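Kapitel 7
Aufräumen, Sortieren, Einpacken - was Maschinen im Haushalt (noch) nicht können

Lernziele: Sie können erklären, warum Haushaltsarbeit schwerer zu automatisieren ist als Fließbandarbeit. Sie kennen die Begriffe Formvarianz, Verdeckung und Griffplanung. Sie können eine Erfolgsquote kritisch lesen.

7.1 Einstieg

Ein Karton, ein bisschen Schmuck, alles soll hinein oder wieder heraus. Für einen Menschen eine Sache von Minuten, nebenbei, mit Radio. Für eine Maschine: offen. Schrauben eindrehen, Paletten stapeln, Bleche schweißen - längst gelöst, jedenfalls solange jedes Teil dort liegt, wo es liegen soll. Zu Hause liegt nichts, wo es liegen soll. Und das Bett ist mal Bett, mal Arbeitstisch.

Schwierig sind vor allem biegsame Dinge. Ketten, Schnüre, Armbänder, Kabel. Eine Perlenkette hat keine feste Form; wer sie an einer Stelle anhebt, verändert alle anderen Stellen gleich mit. Die Fachliteratur spricht von verformbaren linearen Objekten. Gummierte Backen helfen gegen das Abrutschen, gegen das Verheddern helfen sie nicht. Ein Knäuel aus rotem Faden neben einem Lederarmband: Wo hört das eine auf, wo fängt das andere an? Dazu Klebeband, das glänzt und der Bilderkennung Kanten vorgaukelt, die es garnicht gibt.
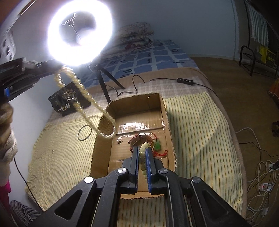

Hawi Gebreyes hält diese ganze Aufzählung für zu pessimistisch. Niemand verlange, dass eine Maschine den Knoten löse, schreibt sie in einem Kommentar zur ersten Auflage; es reiche doch, wenn sie den Knoten erkenne und liegen lasse. Den Rest mache man abends selbst. Ein brauchbarer Einwand. Wir kommen in 7.4 darauf zurück.

7.2 Zahlen, mit Vorsicht

Im Torkisley-Versuch wurden 1669 Griffe an Kleinteilen ausgewertet, davon 1217 erfolgreich. Klingt ordentlich, knapp drei Viertel. Aber: Als Erfolg galt schon das Anheben. Ob das Teil danach am richtigen Platz lag, wurde nur in einer Teilmenge von etwa 419 Griffen geprüft. Solche Definitionen immer zuerst lesen, dann erst die Quote.

In der Werkstatt sieht es besser aus, aber auch nicht rosig. Sortierte Schrauben ja, gemischte Restekiste nein. Der Unterschied liegt selten am Motor, meistens an der Wahrnehmung und an der Planung des nächsten Griffs.

Aufgabe 7.1: Wählen Sie eine Schublade in ihrer Wohnung. Notieren Sie 3 Gegenstände, die beim Anheben ihre Form ändern, und überlegen Sie, an welcher Stelle man sie jeweils greifen müsste.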